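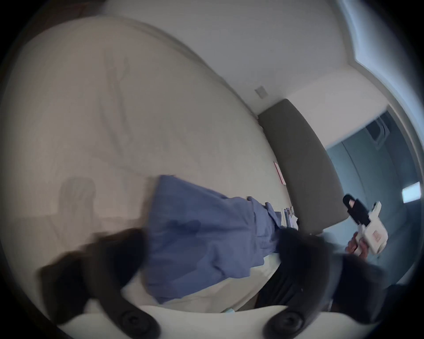
How do you keep a homemade gripper from slipping on thin cloth? Put something grippy on the fingertips, and close them slower than feels natural.

Workshop > Builds > Grippers and hands

katene_bench
Hello all, I've been at this since October and I'm fonder of it than I should be (my family has stopped asking!). Shirts are fine once bunched, but a flat sleeve slides right out. I'm on my third set of pads.

Relu Pană
Lovely project! I'd go with softer pads, cut from a kitchen glove.

fillside60
Sorry, Relu, I disagree. Soft pads drag the cloth. Fix the finger angle first.

Relu Pană
Fair enough, though mine has managed more than 100 towels on glove rubber.

94 shares | 2 comments

Terau: Trying the glove tonight, thank you both.
Loltby: Angle first, pads second.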